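How our robot club teaches a robot to tidy up fruit

Hello! I'm Lizelle Jacobs and I help at the robot club at Wonstead. Children keep asking me the same thing: how does a robot know what to do? So I'm going to tell you about our fruit project, which we started in August and still haven't got tired of.

The job sounds easy peasy. Put the apple on the plate. Put the pear on the plate. You could do it with your eyes half shut! But think about what your body does when you pick up an apple. Your eyes find it, your arm stretches out, your fingers open just wide enough, and then you squeeze. Too soft and it slips. Too hard and, well, you get bruised apple.

A robot doesn't know any of that to begin with. Ours is called Clevby (the youngest members chose the name, and they won't hear of changing it). Clevby has two arms, so there's double the thinking to do. 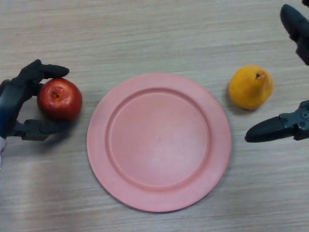 We teach Clevby by showing it. One of us guides the arms through the whole job, and the computer remembers every little move. Then we shift the fruit a bit and do it again. And again! We've saved 183 goes so far and we want 800 before the competition at Barberg, so there's plenty left for everybody.

Why so many? Imagine you'd only ever picked up one apple, in one spot. If somebody moved it, you'd grab at thin air! Clevby really did that in our first week, and we laughed until our tummies hurt. Lots of different goes help it work out where the fruit is this time.

You can try being the robot at home. Ask a friend to shut their eyes, then tell them how to put an apple on a plate using only words like "left", "down" and "close your fingers". Give them 30 seconds. It's much harder than you'd think, and somebody nearly always grabs the table!

Next month we're trying a banana. I've no idea which end Clevby will go for.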